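Materials and Everyday Objects, Handout 4
Why wet things spoil: water, air and drainage
Tin-yau Tai

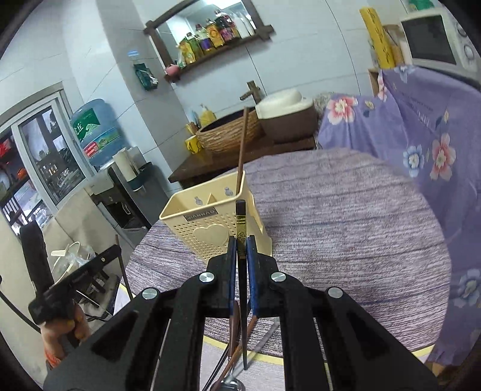 Fig. 1. Utensil holder with perforated front, and chopsticks.

In the last handout we spoke about how a surface holds water. Today we continue with how the water leaves it. Please read these notes before the exercise, and bring your own notes from April if you still have them.

1. Three ways of leaving
Water leaves an object by dripping, by evaporation, or by going into another material. Dripping is fast but it stops early. The last thin film does not drip, because it is held to the surface. This film must evaporate, and for this it needs moving air.

2. Closed corners
In a corner the film is thicker and the air is almost still. This is why a cup placed upside down on a flat table stays wet inside for many hours. The air in the cup becomes full of vapor and cannot take more. Holes help in two ways: they let drops out and they let fresh air in.

3. Porous materials
Wood and bamboo without a coating take water into the fibers. The outside feels dry when the inside is still wet. With lacquer the water enters slowly, but at a scratch or a worn tip it enters all the same.

4. Exercise
Weigh a dry cotton cloth. Wet it, press it by hand and weigh it again. In my trial the wet cloth was 247 g, and after 90 minutes on the line it was 29 g lighter. Calculate the mean loss per minute. Then explain in your own words why the loss becomes slower near the end.

Hand in on paper by 10/11/22. Write the units, please.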